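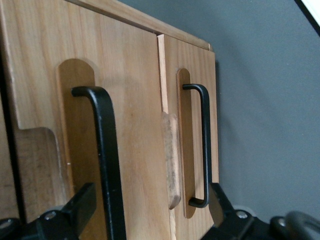

Como arrumar um armário de mantimentos com duas portas

Eu moro em Portugal há poucos anos e a minha cozinha é pequena. Por isso aprendi a arrumar bem o único armário que tenho para a comida seca. Escrevo os passos como eu os faço, com calma, numa manhã.

1. Esvaziar tudo. Ponha as coisas em cima de uma mesa e não no chão. Se a mesa é escura, melhor, porque se vêem logo as migalhas e a farinha.

2. Limpar o armário. Para a madeira clara uso um pano quase seco, com uma gota de detergente neutro, sempre no sentido do veio. As portas ficam mais sujas na zona onde se puxa. Se os puxadores estão dentro de uma cavidade, passe também uma escova de dentes velha por trás da barra - é lá que a gordura se junta. Veja também a junta entre as duas portas, onde a sujidade aparece depressa.

3. Medir as prateleiras. Na minha, a altura livre é de 130 mm em baixo e 110 mm em cima. Com estes números escolhi os frascos Vilum, os mais baixos, que cabem nas duas.

4. Separar por uso. Atrás da porta que abre mais vezes ficam o café, o pão torrado e as bolachas. Atrás da outra ficam o arroz, as massas e as conservas.

5. Tratar das caixas de cartão. As caixas pequenas e estreitas, como as de bolachas amanteigadas, guardo como livros, com a ponta virada para fora. Assim tira-se uma sem mexer nas outras.

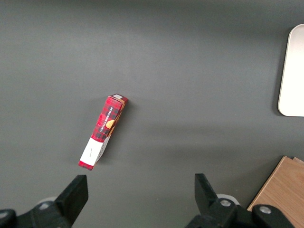 Devo tirar as bolachas da caixa e pôr num frasco?
Só depois de abrir. Enquanto a embalagem está fechada, o cartão protege bem e tem a data de validade. Depois de aberta, passe as bolachas para um frasco com tampa justa e escreva a data num papel colado por baixo.

6. Voltar a pôr tudo. O que acaba primeiro fica à frente. O meu vizinho Weidong Meng cola uma lista no interior da porta e risca o que gasta - eu experimentei em Abril e continuo a fazer.

7. Fechar as portas devagar e ver se alguma coisa toca nelas. Se toca, mude essa caixa para a prateleira de baixo.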